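Dotum two-unit coin, second issue

The Skurnberg mint released the second coin of the Dotum series on 4th May. Mintage is limited to 100 pieces in silver and 40 in gold. The obverse is unchanged. 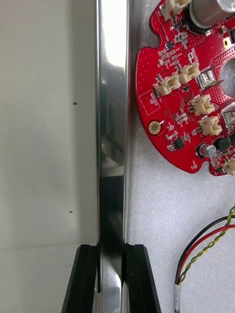
Reverse

The design by Omolara Shehu shows the old cable ferry at Effiong, with the date below. 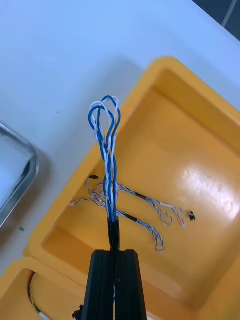

The border is new to the series — a raised rope replaces the plain beading of the first coin. Its strands wrap around one another, much as the blue and white wires do, and the rope closes at the date. Orders are limited to 2 per buyer. The Joltville office ships in July.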